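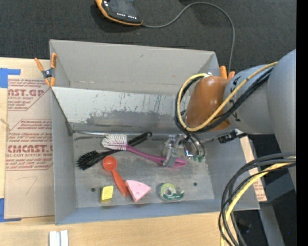
Botudport firm publishes the upkeep log for its picking cell, faults included

BOTUDPORT, 12 February 2025 – Grullberg Handling today released the full maintenance record for its single-arm bin-picking cell, and is asking customers to read it before they believe anyone's brochure, including the company's own.

The log covers 1061 hours of running time and lists 19 stoppages. Few involved the arm. Most came down to cable dressing at the wrist, a bin that had crept out of position, or gripper fingers that needed realigning.

"Our industry likes the word 'autonomous'," said Hélène Melnyk, service manager at Grullberg. "I'd like to see that word check its own clamps. A person with a hex key does that, and we think buyers should budget for the person."

Under the published routine, a technician checks both bin clamps at the start of each shift, then moves the wrist through its full travel by hand control to see whether the cable loop snags or pulls tight. Finger alignment is tested every 50 hours on mixed household goods such as dish brushes, a plastic scoop and a tape dispenser. Clear plastic and thin handles remain the hardest picks, and the company makes no claim to have solved them.

Wotport distributor Ramasamy Supply, which trialled the cell in December, was not entirely won over.

"The labour savings we were quoted left out the maintenance hours," said Simão Cardoso, operations lead at Ramasamy. "Once we put those back in, the numbers were a lot more modest. I'd still rather have the log than the quote."

Grullberg has not set a date for a second cell. The log and a blank check sheet are available at no charge from the company's service desk.

Media enquiries: Cornel Stanciu, Grullberg Handling, Botudport, extension 3088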